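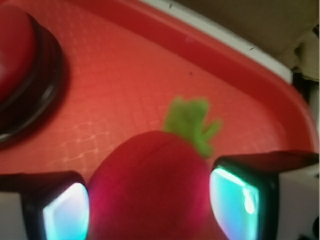 A nursery in Nundstead wrote in March to say that the red tray now comes out before anything else in the home corner, and asked whether a second could be ordered without the play food. It can. The tray, the push buttons and the food pieces are listed separately under Spare Parts.

Ciltuline Serving and Sorting Set
Supplied by Gikum Early Years
Order code: 504

The Ciltuline set is intended for role play and early sorting in nurseries, reception classes and family centres. The red tray has a raised rim and a textured surface, and may be used on a worktop beside a play sink or on the floor.

The round push buttons have glossy caps on black bases. Staff may assign a meaning to each colour, such as an order taken or a meal served – the choice is left to the setting. The play food includes a plush strawberry with a soft, fuzzy body.
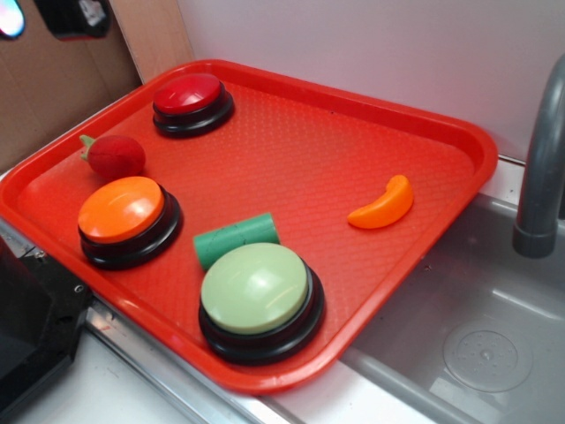
Can the set be used with a play kitchen we already own?
Any play kitchen with a clear stretch of counter is suitable. The Serrano sink unit is sold separately and is not required.

Care
Wipe the tray and buttons with a damp cloth. Do not immerse the buttons. The strawberry should be washed by hand and dried flat.

Ordering
Orders are dispatched within 14 working days. Delivery is free on orders over £100. Unused sets may be returned in their original packaging – please quote the order code.

Suitable from 3 years.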